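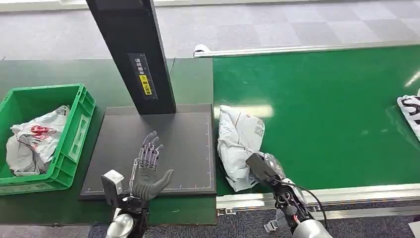 Torbjørn Nyberg wrote to ask whether the soft white mailing bags are really worth the bother, seeing that they arrive looking as if someone has slept on them, and whether we wouldn't all be happier going back to boxes. It is a fair thing to ask, and as two or three of you have said much the same at the Sindton counter since April, I thought I would give it a proper answer in the newsletter instead of muttering something over the scales.

I do have a soft spot for a box, I'll admit it. A box stacks, it sits still, and you can write on it. But most of what goes out from us is clothing and cloth (cardigans, pillowcases, those lovely Musitz tea towels that so many of you order in pairs), and cloth doesn't mind a crease in its wrapper one bit. A bag folds down around whatever is inside, so we aren't posting a great deal of air across the country, and a good many bags will go in a crate where only a few boxes would fit. Last week we sent out 252 parcels and all but 8 of them were bags, which tells you something about how fond you all are of knitwear!

What does matter is the label, and this is where I would ask for a little help from those of you sending things back. A barcode needs to lie flat to be read. If it goes over a fold, or round a corner, or halfway under a strip of shiny tape, the parcel has to be put to one side and the number typed in by hand, and on a busy afternoon that pile grows faster than you would believe. So please smooth the bag out on a table first, push the air out gently from the bottom upwards, seal it, and only then stick the label on, near the top and well away from the seam. Sandamali Amarasinghe does hers with the edge of a ruler and they come back to us as neat as a hotel bed.

If you are using a bag for the second time, which we are delighted about, do peel off the old label or cover it completely with plain paper. Two barcodes on one parcel is a nuisance, and we had a pair of slippers go all the way to Lasard and back in the spring on the strength of an old one.

Breakables are another matter and will carry on going in boxes, as will anything with a hard corner. Kavinda Kanagaratnam's picture frames, for instance, would be through the side of a bag before they had left the building.

We have a bundle of clean used bags by the door at Sindton, in the two larger sizes, and you are very welcome to take up to 5 at a time. The small ones have all gone, I'm afraid, but there should be more once the Mahmoud order has been unpacked.

Domenica Wieser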